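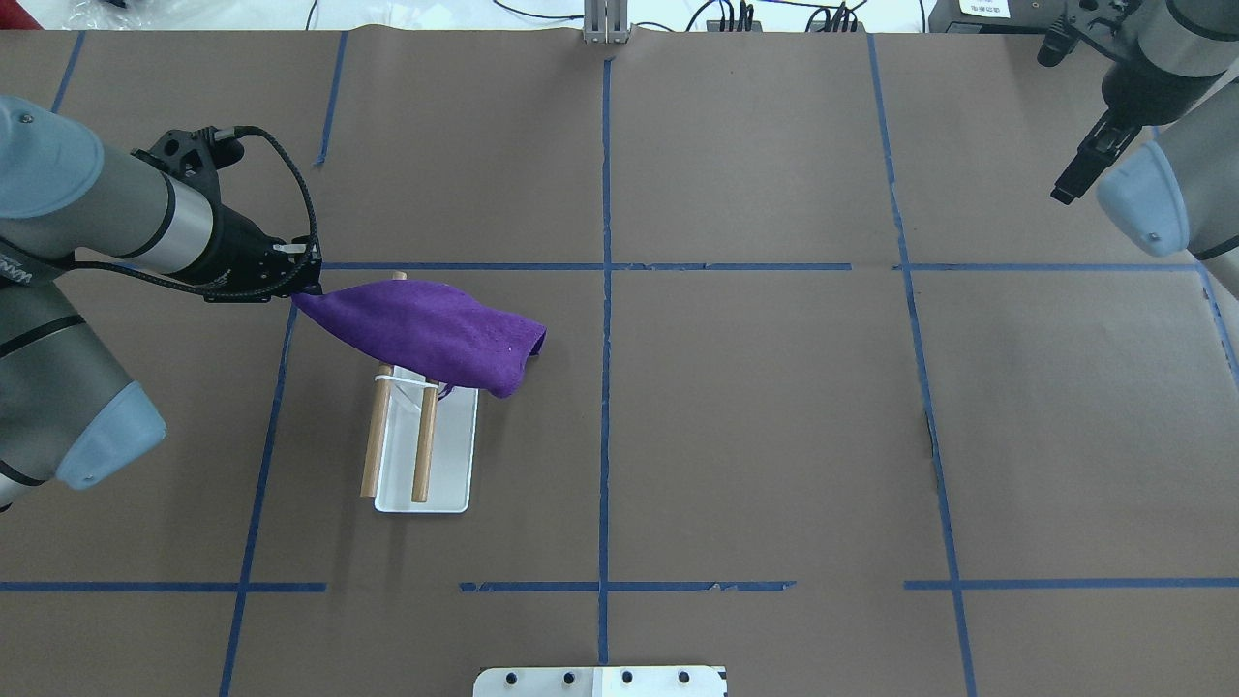
Lucrezia Sartori wrote to ask whether the Wundov bench capper is worth the money if you only bottle three or four times a year, and whether it will take the short brown bottles as well as the tall ones. She has a Martinelli wing capper and says it has started leaving dents in the caps.

Brewing > Equipment > Bottling and Capping

Wundov Bench Capper Review

The short answer to both is yes, with a reservation about the height adjustment. I have had mine since last August and have put every batch through it since then. Before that I used the same two-handled Martinelli, and mine did the same thing with the dents. The magnet had worked loose and the bell was worn on one side.

I paid $43 for the Wundov at Stinstead, plus tax. It comes in a plain box, mostly put together. You slide the head onto the column, push the lever into its socket and tighten one bolt. The wrench in the box is soft and rounded off the first time I used it, so get out a real one.

Base and column

The base is steel with a painted finish and has two holes for screwing it down. I don't have a bench I can drill, so I screwed it to a piece of scrap 2 x 8 and that has worked well. Loose on a countertop it slides toward you at the end of each pull. The rubber feet don't help much. One came off in the first month and I glued it back.

The head moves up and down the column and locks with a spring pin. Setting it for a new bottle takes a minute or so the first time. You want the bell to touch the cap when the lever is a little above level. Too high and you run out of travel before the crimp is finished. Too low and you can't get the bottle under. The column has no height marks of any kind, which seems cheap at this price. I put my own on with a paint pen.

If your bottles are all one height you will set it once and forget it. I save bottles from all over, so I sort them by height before I start and do each group together. Switching back and forth in the middle of a batch is slow and I don't recommend it.

Capping

This is where it earns its place. One hand holds the bottle, the other pulls the lever, and the crimp is even all the way around. The lever is long enough that it takes very little effort. My usual batch fills 46 bottles, and my wrists used to be sore by the end. They aren't now.

The magnet in the bell holds the cap well when it's dry. When it gets wet with beer or sanitizer, the cap sometimes slides over and goes on crooked, so I set the cap on the bottle by hand and use the magnet only to keep it there. Wipe the bell now and then as you go.

I kept track in my brewing notebook through the winter. Out of 273 bottles I had one that was flat from a bad seal, and I'm fairly sure that one had a chip in the lip. I didn't break any. With the wing capper I broke a neck every few batches, mostly on bottles with a narrow collar. The Wundov pushes straight down on the cap and doesn't grip the collar, so those bottles are fine in it.

Large caps

It comes set up for standard 26 mm caps. The 29 mm bell is sold separately and I haven't tried it. Soudabeh Shojaei has one and tells me it screws in easily but needs to be snugged up again after a dozen bottles — she uses hers for Belgian bottles and cider.

Compared with the Ronuvberg

I borrowed a Ronuvberg for one batch. It's heavier, it stays put without being screwed down, and the height setting is automatic. It's a better tool. It also costs more than twice as much, and the crimps looked the same to me. If you bottle every week, look at the Ronuvberg. For a few batches a year I would buy the Wundov again.

Care

Rinse the bell and dry it. Mine got a spot of rust on the spring after I left it wet overnight. A drop of food-grade oil on the column keeps the head moving.

Good: even crimps, easy pull, takes narrow-collar bottles
Bad: no height marks, poor feet, useless wrench

Updated 6th June: still on the original magnet and bell.

Filed under: Bottling Day, Hand Tools, Gear We Paid For

More in Bottling
Bottling Wands, Spring Tip or Gravity Tip
How Much Priming Sugar for a Pale Ale
Getting Labels Off Used Bottles
Oxygen-Absorbing Caps: Do You Need Them?
Drying Racks for Small Kitchens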